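Still Folding My Own Towels

November 12, 2024
by Eyerusalem Gebru

My sister-in-law asked me at dinner when she could buy a robot that does laundry. She asks me this about twice a year, on the theory that because I write about machines I must be getting early access. I told her what I told her in June, that she already owns one. It's in the basement and it spins. She said that wasn't what she meant, and of course it wasn't. What she meant was the other part, where the clothes have to get from the floor to the machine, then out of the machine, then into some shape that fits in a drawer. That part remains a job for people, and in her house it remains a job for her.

I've been reading about household robots for long enough to have developed a twitch around the word "soon." Soon is when the thing will load your dishwasher. Soon is when it will pick up after the kids. I have a folder of clippings about soon. Some of them are yellow.

Meanwhile the chores that did get automated went quietly, and they went by cheating. The dishwasher doesn't wash dishes the way I do. It shuts a door and throws hot water at everything for an hour, and I'm the one who has to arrange the plates so the water can find them. The robot vacuum doesn't clean a room. It cleans the floor of a room I've already cleaned, since it can't tell a sock from a hill. Mine is an Olus, which I bought for 400 dollars in a weak moment, and before I run it I go around picking up cables, shoes, the bath mat and one particular low chair it likes to climb under and mourn. By the time the floor is fit for the vacuum I could have swept it. I run it anyway. We've come this far together.

The shop floor was supposed to be different, and in a way it is. My old neighbor Janaka Munasinghe spent most of his working life at Howlader, where they make cabinet hinges, and he took me through the place once before he retired. They had arms there that could set 2,000 hinges in trays between breakfast and lunch without a wobble. Very impressive. I asked him what happened if a hinge showed up backwards. He said it didn't, because there was a man named Xolani Swanepoel whose entire morning was making sure it didn't. Janaka thought this was a perfectly good arrangement. Xolani, whom I met by the coffee machine, said he'd been automated into the world's fussiest waiter.

I think about Xolani a lot when I see a robot video. Who put the cup there? Who turned the handle to the left? Who's going to put it all back so they can shoot it again? There's a towel-folding clip going around from an outfit called Grirnidero, and it's a lovely fold, corners and all, but the towel starts out flat on a bare table. If my towels started out flat on a bare table I wouldn't need help. My towels start out as a wet rope wrapped around a fitted sheet.

So the question I actually care about is a smaller one than laundry. Can the thing pick up stuff out of a bin? Any stuff, thrown in any old way. It sounds like an insult of a question. A toddler can do it, and will, all over your kitchen. But just about every chore I hate has it hiding inside. Emptying the grocery bag is a bin problem. So are the toy box, the junk drawer, the cutlery basket and the bottom of my purse. At Howlader it's a bin of hinges, and the day a machine can reach in there and come up with one hinge the right way around, Xolani gets his morning back, or loses it, depending on how you look at these things. He looks at it both ways.
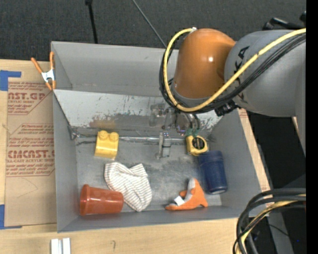
The chore in question: tape measure, toy block, cup on its side, crumpled cloth and the rest.

Look at what's in there and tell me it isn't every kitchen drawer in America. Now think about what each of those asks of you. The tape measure is a lump, and a lump is fine; if I had to bet on a robot I'd bet on the lump. The dark blue container is lying on its side, and a thing shaped like that will roll away if you nudge it wrong. The cup is see-through, more or less, and cameras have never been great with see-through. Grab it too hard and you have a different cup. The plush toy will forgive anything, so let's call that one a gimme, though I notice it's tucked up against the front edge, which is just where I'd go if I saw that arm coming.

And then there's the cloth. It's always the cloth. You and I look at a crumpled rag and see one rag. We know it has four corners even when three of them are hiding. We pinch it anywhere, lift, and the rag sorts itself out on the way up. A machine has to work out where the rag stops and the bin starts, and the moment it touches the rag, the rag is a new shape and the working out begins again. I have some sympathy. I'm like this with fitted sheets.

Then look at the bin. Those scratches and scuffs are what I'd show my sister-in-law if she ever let me finish an answer. A towel video has nice lighting. A beat-up bin looks more like practice to me, and I trust practice more than I trust nice lighting.

I put all this to Sandamali Bandara, who runs the repair counter at Okura and has strong views on anything with a motor. She gave it seven years before there's a machine she'd let near her dishes, and then she said the trouble won't be the hand. The trouble will be that it does the job right 40 times and on the next one puts the cat's bowl in with the good glasses, and you'll have to stand there and watch it forever after. I said that sounded like having teenagers. She has two, and she didn't laugh.

My own guess is that the shop floor gets there first. A factory can pay Xolani to stand by and pull the odd hinge out of the gears, and it only needs the machine to be good at hinges. My house wants it to be good at everything, on a Tuesday, with the lights off and a dog in the way.

I did fold the towels tonight, by the way. They came out of the dryer in a knot, and one of them had a spoon in it. I'd like to see Grirnidero's video of that.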